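Subject: Re: [firari-users] Grip force drops out on close

On August 3, 2019, Loltwood bench wrote:
> Force reads 0 after 300 cycles. Is it the linkage?

Probably not. We had the same fault at Zedstead, and swapping the linkage changed nothing. Check the pads first.

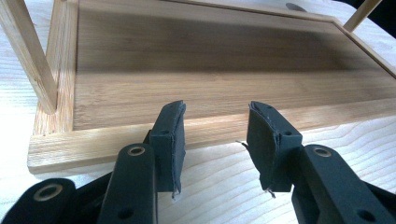 Fingers open at the tray. Note frayed strands on both pads.

A lifting pad shifts the contact point and Cusi logs it as no contact. Stop the run, replace both pads, re-zero, then repeat 100 cycles at low force before going back to 400.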